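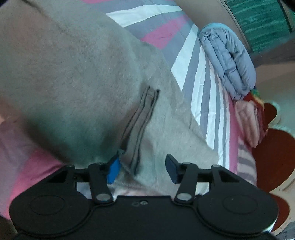 Fleece blanket

A fleece blanket is a bed or sofa covering made from a knitted synthetic cloth, brushed on one or both sides until the surface turns soft and fuzzy. Light for its thickness, quick to wash, cheap. Used on its own in mild weather, or as a middle layer between sheet and quilt in winter. Also called a fleece throw (smaller sizes), polar blanket or, in older shop lists, a pile blanket.

Material

Nearly always polyester. The yarn is knitted in loops, then the loops are pulled up by wire brushes and sheared level. Left unsheared the surface goes lumpy, which some people prefer. Coral fleece has a longer, silkier pile. Microfleece is thin and close. Sherpa is rough and curly on one face, usually sold bonded to a smooth one.

Weight is given in grams per square metre on better labels, often left off cheaper ones. Wool and cotton fleeces exist but are dearer and behave differently in the wash – the rest of this article deals with polyester unless stated.

Edges

Cut fleece doesn't fray much, so a raw edge is possible and common on give-away blankets. Otherwise:

Turned hem – edge folded once or twice and stitched down. Makes a firm ridge that can be found by touch, useful when folding in poor light.
Blanket stitch – thick thread looped over the edge. Decorative, catches on rings and buttons.
Satin binding – a strip sewn round the edge. Mostly on children's blankets. Wears out before the blanket does.
Whipped or overlocked edge – fast factory finish, tends to go wavy if the cloth was stretched under the needle.

Colours

Plain greys, creams and dark blues sell most steadily. Grey in particular is bought to go over patterned or striped bedding, where a second pattern would be too much. Dark shades show lint, pale ones show everything else. Bright colours are normally dyed in batches and two blankets bought months apart may not match.

Use on the bed

Laid flat over the sheet or over the quilt. Fleece clings to itself and to brushed cotton, slides on smooth cotton and satin. This is why it ends up in a heap at one side by morning on some beds and stays put on others. Tucking in at the foot helps. A blanket a size too large for the matress hangs down further and slips more.

Many households keep the blanket on the bed all day and use the bed for sorting laundry, so it gets folded first or last depending on who is doing it. Folding it first clears the space. Folding it last gives a soft surface to pile nightclothes and quilted jackets on, but everything has to be moved again.

Folding

The half fold is the usual one. Find two corners on the same short side, bring them together, shake, run a hand down to the new edge. Repeat until it fits the shelf. With one person and a big blanket it is easier done on the bed than in the air: pinch the hem, lift it, walk it across to the far hem, flatten. Air trapped in the pile makes the stack spring up, so press from the fold outwards.

The three-part fold puts both raw edges inside and leaves one smooth face showing. Described in Lambros Drakos's household booklet as the "shop fold", a name still heard in the linen trade. Rommel Lumbao's later leaflet for Fitmont gives the same method but begins from the long side, which makes a narrower parcel for deep cupboards. Both agree on smoothing before every turn.

Rolling is used for camping and for baskets. Takes more room than folding unless tied.

Washing

Cool or warm wash, mild detergent, no fabric softener – softener coats the pile and flattens it. Wash apart from towels, which shed on to it. Spin speed of 900 is enough as polyester holds little water. Hang over two lines, not one, to avoid a crease down the middle. Tumble drying on low only. High heat melts the fibre tips and the blanket goes harsh and stays that way. Do not iron.

Pilling (small balls on the surface) comes from rubbing. A fabric shaver takes them off, but each pass thins the cloth. Fleece also gives off tiny fibres in the wash; fuller loads and shorter cycles reduce this, filter bags catch a share of it.

Storage

Fold fully dry. Moths leave polyester alone, though crumbs and hair in the pile can attract other insects. Vacuum bags save space but flatten long-pile types, give them a day out of the bag and a shake. A shelf is better than a drawer for anything bulky.

Makers

Sollico and Sison both list plain-dyed bed sizes with a turned hem. Bimix makes the bonded sherpa type, and a throw size in 3 weights. Older Bimix blankets have the care lable sewn into a corner, newer ones have it half way along the short side.

See also

Throw
Quilt
Bed sheet
Brushed cotton
Linen cupboard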